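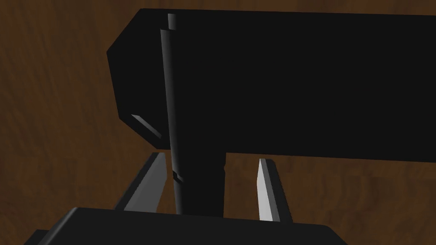

Black T-shaped block on a brown wooden surface (render)

Skin and Eye Care > Chilled tools and rollers

Steel vs gel for morning puffiness

marlpit
Has anyone compared a steel eye roller with a gel pad over a few weeks? I have the Trultano roller and a Jovley gel pad. Both live in the fridge door. The roller feels colder at first touch but warms up before I've finished the second eye.

ostler_k
Steel conducts heat faster, so it feels colder at the same temperature. The gel pad holds more in total if it's thicker. For puffiness I'd pick the pad, ten minutes, lying slightly propped up.

tidewrack
Disagree on ten minutes. I get red patches after five. Thin cotton between pad and skin fixes it but you lose some of the cold.

marlpit
Fridge or freezer for the pad?

ostler_k
Fridge. The Furville leaflet says no freezer for theirs and I'd apply that to any gel pad near the eyes.

pennyroyal268
I stopped using both. Cold works for an hour at most on me. Less salt in the evening and a second pillow did more. The Ateş caffeine gel made no difference, and I finished the tube.

tidewrack
Caffeine gel did work for me, but only straight from the fridge, so it may just be the cold again.

ostler_k
Try one eye with and one without, same temperature. Otherwise you can't separate them.

marlpit
Will do that from Friday. Roller on the left, pad on the right, 20 mornings, then swap sides. No gel on either.

pennyroyal268
Note which side you sleep on. Mine is always worse on that side.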